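My aunt left me her recipe for Brorik soup and 200 jars to put it in. The recipe had 17 steps. Step 14 said "wait," without saying for what.

I waited through most of October.

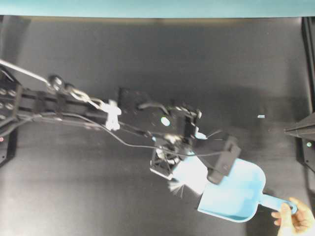
*Gray, with a little teal at the top.*

By then the soup had a skin, and my cousins in Carov had opinions. I read them step 14 over the phone, slowly, as if it were a will.

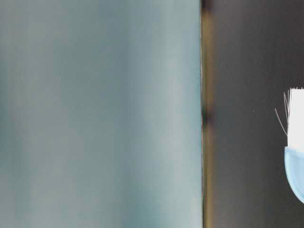

She meant wait for company, one of them said, and you never invited us.

I put out bowls and went on to step 15, which was salt.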